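Moving a packing job from hand work to a two-arm cell

These notes are for shift leads and packers at sites that are getting a two-arm cell on the pouch line. They follow the order we used at the Setton site, where the change was finished in June. Last edited 18th August by Houda El Ouafi.

What changes for packers

The arms take over the repeated handling of pouches. Packers keep the checking, the odd sizes and all rework. At Setton we started with one shift on the cell and left the hand benches running next to it. Keep your benches for at least the first 2,000 pouches. People need somewhere to send work when the cell stops.

Before the first shift

1. Write down how your packers do the job now. Ask them, and watch a full order go through. Our written procedure left out the half turn everyone gives the pouch before closing it.

2. Agree who can stop the cell. Our rule is anyone on the floor, with no need to call a lead first. Put it in the shift sheet.

3. Change the targets. A packer who looks after a cell can't be held to the old bench rate. We dropped the individual count and now use one figure for the line, 567 pouches per shift.

4. Wipe down the table and clear off pens, tape and labels.

5. Stand the pouch upright between the two arms with the zipper to the front. Pull the zipper partway down from the top and set the item in with its upper end out of the opening. Keep the strap to the right side.
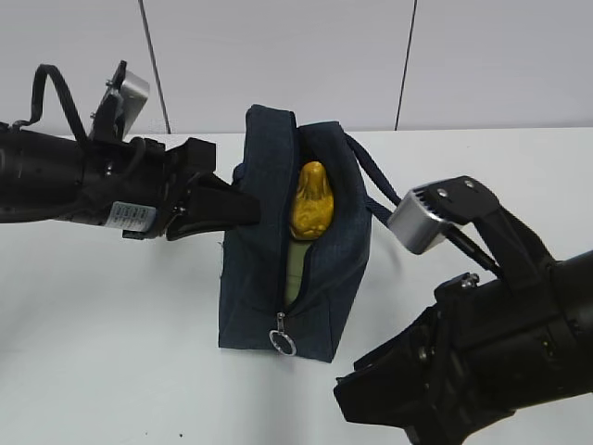 6. Have the packer start the run from the panel and stay at the station for the first 236 pouches. Log every stop in Pralesis with a short reason. "Strap" or "zipper" is enough.

7. Hold a short talk at shift change. Let the packers go first. Most of our useful fixes came from these talks, including moving the reject bin to the left-hand side.

Training and pay

Each packer gets 2 paid training days. Cell work is graded one step above bench work, and the new grade starts on the first training day.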